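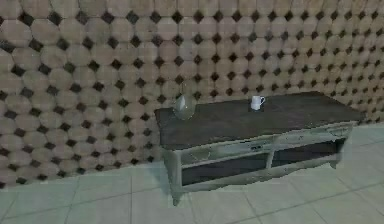 Friday, July 16, 2021

Glaze tests, batch 4, Prullwood job. Kiln opened at 8. All tiles down to room temperature, no cracking on the shelves. One tile stuck to its stilt and took a chip of shelf wash with it. Need to scrape and rewash the middle shelf before the next load.

Recipe is the same base as in February with two changes. The old feldspar is gone, so this batch uses the Potari material. Rutile went in at the low amount. Everything sieved twice through 100 mesh and left overnight. It had settled hard by morning and took a long time to stir back up. Next time add the bentonite to the dry mix and slake it, instead of sprinkling it on top of the bucket at the end.

Results by group:

- **A, thin coat, one dip.** Too dry. Clay shows through at the edges and the surface feels like chalk. Picked up a pencil mark that would not wipe off. Reject.
- **B, two dips.** Best of the lot. Sand color, slight speckle, satin surface. Edges break a little darker, which the client may or may not like.
- **C, two dips, longer hold.** Hold was 22 minutes at the top. Glossier than B and a shade greener. Fine for a wall, too slick for the entry floor.
- **D, sprayed.** Uneven. The gun was spitting. Cleaned the nozzle afterward and found dried glaze behind the needle. Results don't count, repeat.

Soaked a B tile and a C tile in the vinegar bath for 15 hours. B lost some sheen along one side. C no change that I can see. Ran a B tile under the tap and scrubbed it with the green pad, no scratching.

Dark inserts are a separate problem. The manganese slip is bleeding into the clear on top and leaving a brown halo on the small pieces. Tried the Godoy black stain in place of it on a few scraps. No halo, but the color is flat and bluish next to the warm body. A bit of red iron oxide in the stain might pull it back. Mix a small cup of that on Monday, label it properly this time.

Shrinkage: measured B tiles after firing and they are still coming out slightly under the drawing. Grout joint can take it up on the long run, but the corners have to meet the inserts cleanly, so the cutter needs to be remade. Don't shim the old one again. The shim moved during pressing and there are 18 blanks on the rack with one side out of square. They can go in the reclaim bucket.

Pralevia called about the clay delivery. Pushed back again. There are enough bags under the stairs for two more test loads and nothing beyond that, so no side projects out of that clay until it arrives.

To do:

- rewash middle shelf
- new cutter, check against drawing before cutting all the sides
- repeat D with a clean gun
- iron oxide in the Godoy stain, three strengths
- replace the cone pack tray, it is crumbling
- send B and C samples to Prullwood, backs marked in underglaze pencil

Left the kiln lid propped on the brick. Vent fan is off at the wall.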